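Der Ehrenbürger von Umberg

1. Der Brief

Gregor Gourlay erfuhr aus der Post, dass er gestorben war. Der Umschlag kam von der Stadtverwaltung Umberg, war korrekt frankiert und an die »Hinterbliebenen des Herrn Gregor Gourlay« gerichtet. Da er keine hatte, machte er ihn selbst auf.

Man sprach ihm sein Beileid aus und bat ihn, den Personalausweis des Verstorbenen binnen vier Wochen zurückzugeben. Außerdem sei noch eine Restforderung für die Hundesteuer offen, 257 Euro. Einen Hund hatte Gourlay nie besessen. Er las den Brief zweimal, setzte Wasser auf und überlegte, ob ihn das Ganze traurig machen müsse. Er kam zu dem Schluss, dass es vor allem lästig war.

Am nächsten Morgen zog er das gute Sakko an, das er zuletzt bei der Beerdigung seiner Tante in Celtirov getragen hatte, und ging zum Amt.

2. Zimmer 10

Der Sachbearbeiter in Zimmer 10 hieß Prurent und aß gerade ein Ei.

»Gourlay«, sagte Gourlay. »Ich bin laut Ihrem Schreiben tot.«

Prurent wischte sich die Finger ab und tippte. Er tippte lange. Dann drehte er den Bildschirm ein wenig zu sich, als könnte der Besucher sonst etwas über sich erfahren.

»Stimmt«, sagte er. »Seit Juli.«

»Ich sitze hier.«

»Das sehe ich. Aber ich bin für Zugezogene zuständig. Für Verstorbene müssten Sie zur Kollegin Hinds, zweiter Stock. Die hat allerdings nur Sprechstunde nach Vereinbarung, und vereinbaren können nur Lebende. Wegen der Unterschrift.«

Gourlay fragte, ob man nicht einfach einen Haken entfernen könne. Prurent sah ihn an wie einen Mann, der im Museum gefragt hat, ob man die Venus auch mit Armen bekomme.

»Der Haken«, sagte er, »ist aus der Landeshauptstadt.«

Immerhin gab er ihm eine Wartenummer für den zweiten Stock. Es war die 431. An der Anzeige über der Treppe leuchtete die 12, und so blieb sie, bis das Amt schloss. Ein älterer Herr mit Thermoskanne, der offenbar öfter kam, bot Gourlay Kaffee an und die Auskunft, dass die Anzeige kaputt sei. Aufgerufen werde nach Gefühl.

Gourlay trank den Kaffee, der nach Thermoskanne schmeckte, und hörte sich die Geschichte einer nicht genehmigten Garage an. Sie begann unter einem anderen Bürgermeister und hatte kein Ende, bloß eine Mittagspause.
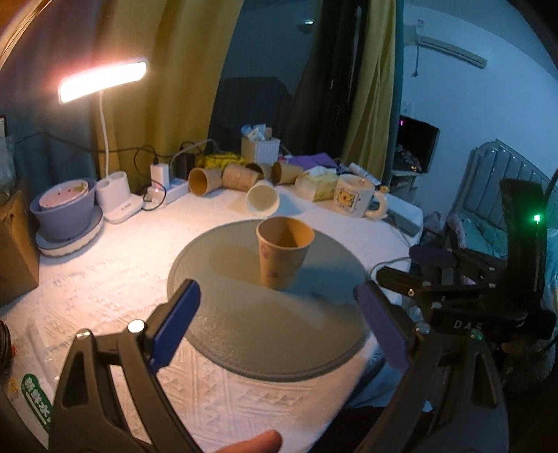

3. Frau Hinds

Am dritten Tag rief ihn jemand nach Gefühl auf.

Frau Hinds war eine freundliche Person mit sehr spitzen Bleistiften. Sie hatte die Akte schon vor sich liegen, eine erstaunlich dicke Akte für jemanden, der sein Leben lang Kirchenorgeln gestimmt hatte.

»Ich will ehrlich sein, Herr Gourlay. Ich kann Sie wieder lebendig machen. Das Formular habe ich. Aber haben Sie sich das gut überlegt?«

Er sagte, so besonders viel habe er da nicht überlegt.

»Es ist nämlich so, dass der Stadtrat Sie zum Ehrenbürger ernannt hat. Posthum. Für Ihre Verdienste um die Orgel von Sankt Veit. Am 19. Mai 2018 wird die Tafel enthüllt, mit Blaskapelle. Die Tafel hat 1136 Euro gekostet. Wenn Sie jetzt leben, fällt das alles weg. Lebende brauchen eine Zweidrittelmehrheit, und die kriegen Sie nicht.«

»Warum nicht?«

Sie blätterte. »Sie haben den Bürgermeister einmal einen Subbass genannt.«

Das stimmte. Gourlay hatte es als Kompliment gemeint, wenigstens zur Hälfte. Er blickte aus dem Fenster auf den Marktplatz, wo eine Taube versuchte, in ein geparktes Cabrio zu gelangen.

»Und die Hundesteuer?«, fragte er.

»Die verjährt bei Toten.«

Er bat um Bedenkzeit. Frau Hinds trug »Bedenkzeit« in ein Feld ein, in dem eigentlich die Todesursache stehen sollte, und spitzte danach den Bleistift.

4. Mit Blaskapelle

Zur Enthüllung stellte er sich in die dritte Reihe, hinter die Frauen vom Kirchenchor. Der Bürgermeister sprach tief und ausdauernd. Er nannte den Verstorbenen einen stillen Mann mit feinem Gehör, dessen Rat ihm persönlich fehle. Eine der Chorsängerinnen drehte sich um, erkannte Gourlay, grüßte und drehte sich wieder nach vorn, denn jetzt kam die Kapelle.

Die zweite Trompete war zu hoch. Gourlay hielt es vier Takte lang aus. Dann räusperte er sich, trat am Chor vorbei nach vorn und bat den jungen Mann, den Stimmzug ein kleines Stück herauszuziehen.

Der junge Mann zog. Der Bürgermeister schaute von seinem Manuskript auf, und Frau Hinds, die am Rand stand, suchte in ihrer Handtasche nach dem Formular.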